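El papel pintado vuelve, y esta vez trae helechos

Hace años que en este boletín damos por muerto el papel pintado, y hace años que el papel pintado nos ignora. La última prueba llegó en julio, cuando tres lectores nos escribieron la misma semana para preguntar cómo se casa un dibujo grande en una esquina. Respuesta corta: con paciencia y con un rollo de más. La larga es la que sigue.

En casa de mis padres el comedor estuvo forrado de margaritas naranjas desde antes de que yo naciera. Cuando por fin nos decidimos a arrancarlas salieron debajo unos rombos verdes, y debajo de los rombos unas rayas que mi madre juró no haber visto en su vida. Nos llevó dos fines de semana y una espátula que no era nuestra. Mi padre, que había votado en contra de la obra, pasaba de vez en cuando a decir que las margaritas estaban estupendas.

Ahora esas mismas margaritas se venden como reedición. Hnat Lysenko, que empapela pisos desde hace media vida y atiende el mostrador de Geerts por las mañanas, me enseñó el muestrario nuevo con la cara de quien ya pasó por esto una vez. Según él, el cliente de hoy quiere flores enormes y fondo oscuro, y lo quiere en el cuarto más pequeño de la casa. Él lo pone, cobra y no opina, o eso dice justo antes de opinar.
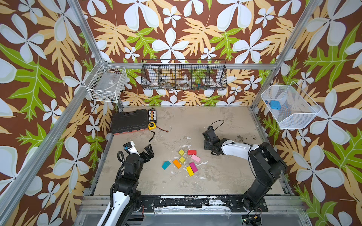

Sus consejos, por si alguien está a punto de lanzarse. El dibujo grande se empieza por el centro de la pared principal y se deja que el corte feo caiga detrás de la puerta. La cola se prepara la víspera si es de polvo, y no se le añade agua a última hora por mucho que lo recomiende un cuñado. Los rollos se compran todos juntos, comprobando que el número de tirada coincida; yo no lo comprobé, y tengo un pasillo de dos marrones que las visitas toman por una decisión estética.

Para desmontar lo antiguo, agua templada, esponja y una tarde sin compromisos. Con el vinílico hay que rayar antes la superficie.

El muestrario se puede hojear en Geerts sin pedir cita. Las muestras se prestan tres días. La mía sigue pegada con cinta en la pared del recibidor, y Hnat ya ha preguntado por ella.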